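Against the Size Letter

Every November I buy undershirts, and every November I measure them before I wash them. I started doing this after a pack of four from the same store, same label, same letter on the collar, produced two shirts I could wear and two I gave away. The spread across the chest, from narrowest to widest, was just over an inch when laid flat. Doubled for circumference, that is a bigger difference than the one the store's own chart shows between a medium and a large.

My argument is narrow. Letter sizes on knit tops should be dropped, and the finished garment measurements should be printed in their place: chest width, body length, and expected change after washing. Pants already come close to this. A man buying pants is trusted with two numbers and a tape measure. The same man buying a T-shirt is handed an M and told to hope.

The letter made some sense when it was introduced. Knit fabric stretches, so a small number of sizes could cover a large number of bodies, and a retailer could hold less stock. Four letters took up less shelf than a dozen numbers. What the letter has never done is describe the garment. It describes a customer the maker has in mind, and each maker has a different one in mind. The Hisby medium in my drawer is 18 inches across the chest. I own a Prondent small that is wider.

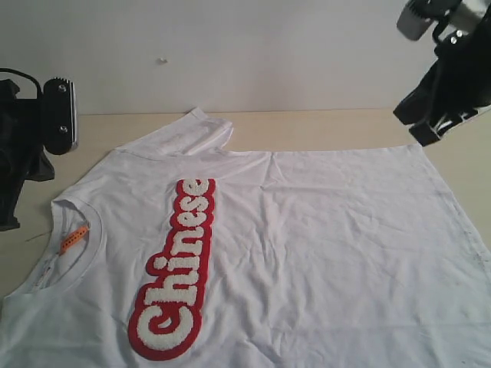

There are three places where a knit top picks up dimensional error, and it helps to keep them apart.

The first is cutting. Jersey is laid up in stacks, many plies deep, and the knife leans. The top ply and the bottom ply of a tall stack do not come out the same. If the cloth was pulled off the roll under tension and not given time to relax, every ply shrinks back by some amount after the cut, and the pieces near the end of the roll may shrink by a different amount from those near the start. A careful shop rests the cloth overnight. A shop with an order due does not.

The second is sewing. An overlock seam takes whatever the operator feeds it. Feed an extra eighth of an inch on each side seam and the body loses half an inch around, before anyone has made what a supervisor would call a mistake. Collars are worse. The band is cut shorter than the opening and stretched to fit as it is sewn, so the finished neck depends on how evenly it was stretched.

The third is washing, and this one gets all the blame. Cotton jersey shortens more than it narrows, because the knitting and finishing machines pull it lengthwise and the first wash lets it go. A shirt that was correct in the store can end up short and square. Compaction at the mill takes out most of this before cutting. It costs money, and a letter gives the buyer no way of knowing whether it was done.

All three errors fit comfortably inside an M. That is the practical objection to the letter: it has no tolerance attached to it, so nothing can fall outside it. A shirt labeled 20 inches that measures 19 is defective and can be returned. A shirt labeled M that measures 19 is a medium.

I put this to Hoàng, a small shop that cuts and sews for several labels and was kind enough to let me look at its inspection sheets. The measurements already exist. Every style has a spec with a chest width, a body length, a sleeve length and a neck opening, each with a plus and minus beside it. One sheet I was shown covered 83 shirts pulled from a run and measured flat on a table. Of those, 41 were on the spec or above it and the rest were under. All of them passed, since the allowance on the chest was half an inch either way. The shop knows the number, the label that ordered the shirts knows the number, and the number is removed at the point where it would reach the person paying.

The usual reply is that shoppers do not know their own measurements. I don't find this convincing. Shoppers do not need to measure themselves. They need to measure one shirt they like, once, and write the result down. Lay it flat, smooth it without pulling, and run the tape from side seam to side seam an inch below the sleeve. It takes less time than standing in line for a fitting room.

A better reply concerns stretch. A rib knit and a plain jersey of the same flat width will not fit the same way, and a little elastic fiber changes things again. I accept this. A flat measurement is incomplete for a fabric that gives. But the letter doesn't report stretch either, and a fiber content label is already required and gives at least a hint. An incomplete measurement can be added to. I would be glad to see a stretch figure printed beside the width, if a simple test could be agreed on.
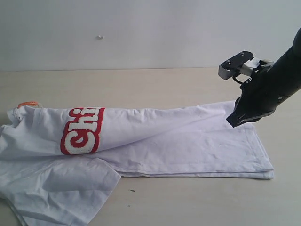 Ánh Thân wrote to me after I had circulated a draft of this, and her objection was to the wash figure. A maker can control the shirt up to the moment it is bagged, she said, and after that the result depends on the water, the dryer and whoever is in charge of the dial. Printing an expected shrinkage would invite returns from people who had cooked the thing on high heat for an hour. She would print the width and length as sold and leave the wash alone. Châu Triệu disagreed with both of us and wanted only the washed size, on the grounds that a shirt is new once and washed for years.

I have gone back and forth on this. The as-sold measurement is the only one a buyer can check at the counter, and a label that can be checked is worth more to me than one that can't. But Châu's number is the one I want when I am standing at my own dresser. Printing both takes one more line, with the wash conditions stated the way a paint can states its drying time. The care symbols already tell the buyer what temperature to use. A number tied to that temperature would be a fair promise, and Ánh's man with the hot dryer would have no claim.

There is also the question of cost. The tag is already printed, and the spec is already written. The added expense is in holding to it, meaning more shirts rejected or a slower knife. I would pay that. A discount store in Stillthorpe sold me a pack last year for less than the price of lunch, and at that price I suppose the letter is what I paid for. At three times the price I got the same letter and the same inch.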